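Purneck Recreation Hall
Monthly Building Walk-Through, October
Area: main hall, craft room, kitchen, storage, outside paths
Walked on: Tuesday, start 7:30 a.m.
Ratings used: OK / Needs work / Not checked

1. ENTRANCES AND EXITS

1.1 Front doors open fully and latch: OK
1.2 Side exit opens with one push on the bar: Needs work
Comment: Bar sticks on the left end. Opens on the second push. Lubricated during the walk, no real change. Work order 1026 opened with Jotano Door and Lock.
1.3 Exit signs lit: OK
1.4 Exit signs lit on battery test: Needs work
Comment: The sign over the kitchen corridor went dark after a few seconds. New battery on order. The corridor has a second sign at the far end and that one held.
1.5 Paths to exits clear, full width: OK
Comment: Stacked chairs were against the wall by the side exit last month. They are now on the cart.

2. FIRE SAFETY

2.1 Extinguishers in place, pin and seal present: OK
2.2 Extinguisher gauges in the green: OK
2.3 Extinguisher tags current: Needs work
Comment: Kitchen unit has a torn tag and the month can't be read. Serial ends in 866. Retora will replace the tag on the next service call.
2.4 Pull stations visible and not blocked: OK
2.5 Smoke detectors, test button: OK, except storage room
Comment: Storage room unit is above the shelving and could not be reached with the short ladder. Mark as not checked. Bring the tall ladder next time.

3. FLOORS

3.1 Main hall floor, loose or raised boards: Needs work
Comment: One board near the stage steps has lifted at the end. Taped for now. Same board as in the spring.
3.2 Entrance mats flat, no curled corners: OK
3.3 Kitchen floor, cracked tile: OK
3.4 Stage steps, nosing secure: OK
3.5 Handrail tight: Needs work
Comment: Lower bracket moves when pulled. Two screws tightened, one spins in the hole and needs a longer screw or a plug.

4. ELECTRICAL

4.1 Outlet covers unbroken: OK
4.2 GFCI outlets trip and reset: OK
4.3 Extension cords not used as permanent wiring: Needs work
Comment: Cord behind the craft room cabinet is feeding the radio and the desk lamp. Unplugged and left on the cabinet. Please don't put it back.
4.4 Panel door closes, 3 feet clear in front: OK
4.5 Lights out: craft room, one tube. Replaced.

5. KITCHEN

5.1 Refrigerator temperature: OK
5.2 Hood filters clean: Needs work
Comment: Greasy on the right side. Soak before the next supper.
5.3 Hot water at hand sink: OK
Comment: Takes nearly 2 minutes to warm up first thing in the morning.
5.4 First aid kit stocked: Needs work
Comment: Out of large bandages and burn gel.

6. TABLES, CHAIRS AND SMALL EQUIPMENT

6.1 Folding tables, leg locks hold: OK
6.2 Folding chairs: 56 checked, 2 pulled for bent frames
Comment: Both tagged and moved to the shed.
6.3 Tabletops clean, edges smooth: OK
6.4 Balls and other loose items off the floor and out of walkways: OK 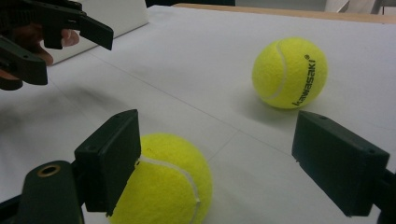
Item 6.4. Two yellow tennis balls on a white tabletop with paper over it.

6.5 Ball bin lid closes: Needs work
Comment: Hinge pin missing. The lid sits on top but slides off.

7. OUTSIDE

7.1 Walkway lights: OK
7.2 Ramp surface, grip strips: Needs work
Comment: Top strip peeling. Replace before the first frost.
7.3 Gate to Su Street lot closes by itself: OK

FOLLOW-UP BEFORE NEXT WALK
Side exit bar
Corridor exit sign battery
Storage room smoke detector
Handrail screw
Ramp strip
First aid supplies

Copy goes in the binder by the office phone.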